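About Stisero

Stisero is a training institute for people who build and maintain websites as part of their work. Most of our students are not programmers. They are school secretaries, librarians, parish clerks and teachers who have been handed the login for a site and asked to keep it in order. Our courses begin at that point.

The institute was established in Gituvthorpe by Nerea Mateos and Finbarr Tierney, who had both taught composition before they taught markup. Their first course covered page structure and nothing else. It ran for nine weeks, and students were asked to write every page by hand before they were permitted to open a site builder. That rule remains in force in the introductory certificate.

What We Teach

The introductory certificate covers headings, lists, tables, links and file organization. The second certificate addresses style sheets, forms, image preparation and accessibility. Students who hold both may apply to the Vallejo program, a supervised placement in which they rebuild the site of a local organization under the direction of a member of our faculty.

Rodrigo Bustamante directs the certificates. Branwen Lloyd is responsible for accessibility instruction and reviews every placement site before it is released to its owner. Eusebio Cantero maintains Uvasska, our practice server, on which each student receives a private directory for the length of the course. Directories may be kept for up to 553 days after enrollment, and students are advised to download their work before that period ends.

Classes are taught in the evening, in person and online. Enrollment for the spring term opens in April.

Our Approach to Design
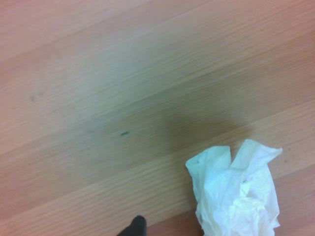 Background and text are taught together in the second certificate, as a reader meets both at once. Students place a paragraph over a plain color, then over a photograph, and record where the words become difficult to read. Pale wood grain is a useful case — the tone shifts from one part of the surface to another, and a broad shadow across the middle can leave dark lettering with too little contrast there, although the same lettering is clear elsewhere. Students then correct the page in the style sheet and submit both versions for review.

Admissions and Contact

No previous experience is required for the introductory certificate. Applicants to the second certificate who trained elsewhere are asked to submit two pages of their own work, with the source files. Inquiries should be directed to the admissions office in Room 1108.

This page was last reviewed on Friday, September 5, 2025.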